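Putting Together a Small Table With Push-In Legs

Small white tables with separate legs turn up everywhere: beside the bed, on the balcony, in the laundry corner. They come flat, they weigh very little, and most of them go together without tools. They also wobble if the legs are put in carelessly, and a leg that has gone in crooked can be a pain to get out again. The tips on this page are for the kind where the top is one piece and each leg pushes into a corner. If yours has screws, follow the sheet that came with it.

Clear a space first

Work at a height that suits you. The floor is fine for a big table, but for a small one a workbench or kitchen table saves your knees. You want a clear area a good deal bigger than the tabletop, with nothing hanging low overhead, as the legs will stick up higher than you expect.

Cover the surface before you start. An old blanket works, and so does a bath towel or a piece of plastic sheeting. Sheeting wipes clean but it slides, so tape it down at the corners or weigh it down with something heavy. Sweep off any grit before the top goes face down. One crumb of sand will leave a scratch right where your coffee cup goes.

Lay the top upside down

The underside of these tops is usually a shallow tray with a rim and a pattern of crossed ribs in the middle. The ribs are there for stiffness. Look them over for cracks, and run a finger around each corner where a leg will go. Molded parts often have a thin flap or bead left over at the edges. Trim it with a utility knife, cutting away from yourself, or rub it down with a scrap of fine sandpaper.
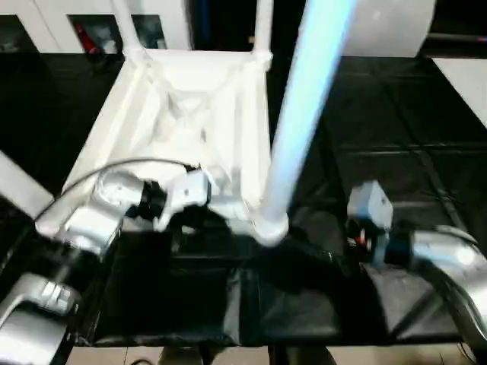 Sort the legs

Lay all 4 legs side by side and check that they are the same length. Replacement legs from a different batch can be a touch longer, and it's easier to find that out now. We bought a spare leg for a Plistima side table and it was off by the thickness of a coin, enough to make the table rock.

Check both ends of each leg as well. One end goes into the table and the other takes the foot cap, and on some tables they look nearly alike. If the parts have been in a cold garage, bring them inside for 20 minutes or so. Cold plastic is stiff and splits more easily.

Push each leg in straight

Hold the corner of the top steady with one hand and keep the other low on the leg, close to the joint. Pushing from the far end gives you a lot of leverage, and the leg tips over sideways before it seats. Start it upright, give it a slight twist if the fitting is round, and lean on it once it has started to go down.

Do the corners in any order you like, but get all the legs started before you push any of them fully home.

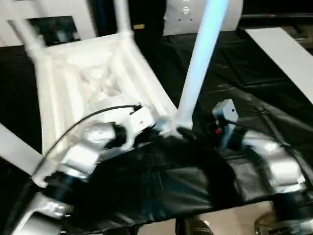

If a leg leans, pull it back out and start over. Forcing it upright can open up the socket, and then it never grips well again. A stubborn leg usually needs a little dish soap on the end, wiped on with a finger. Don't use cooking oil, which stays slippery and goes sticky later. A rubber mallet is all right for the last bit, with a folded cloth over the end of the leg. Use light taps.

Turn it over

Lift the table by the top and set it down on all its feet at once. Dragging it over onto two legs puts the whole load sideways on the joints.

Press on each corner in turn. If it rocks, try it on another patch of floor before you blame the table. If it still rocks, flip it back and check for a leg that isn't fully seated. A stick-on felt pad under the short leg takes care of what's left.

Storing it again

Pull the legs out with a slow twist and put them in a bag with the foot caps still on. Tape the bag to the underside of the top.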